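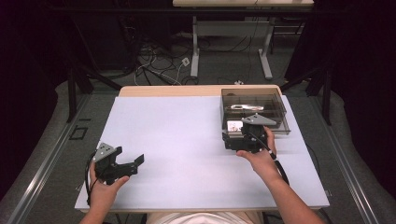
Sellura FC – pre-season and squad talk

stakier_end
Four wins from four in March and we looked like world beators at home! Best I've seen us press in years. Give me the same back line next season and I'll be first in the queue for a ticket.

MudAndGlory
Loved it too, but two of those were against sides already down. Varnberg away was the real test and we got battered.

stakier_end
Battered? We lost by one and hit the post twice – I was there with the other 311 and we sang all the way back to the coach. 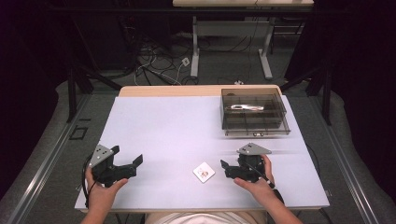
And the young left back was brilliant that night, he's only 21 and he never stopped running.

Row_F_Regular
Agree on the left back, what a find. Disagree on the back line though. Amaral's forwards went straight through the middle of it.

MudAndGlory
Exactly. One big centre half, please.

stakier_end
Fine, one centre half! But leave the midfield alone, I love that midfield.

Row_F_Regular
Anyone know if the Amaral friendly is at ours or theirs?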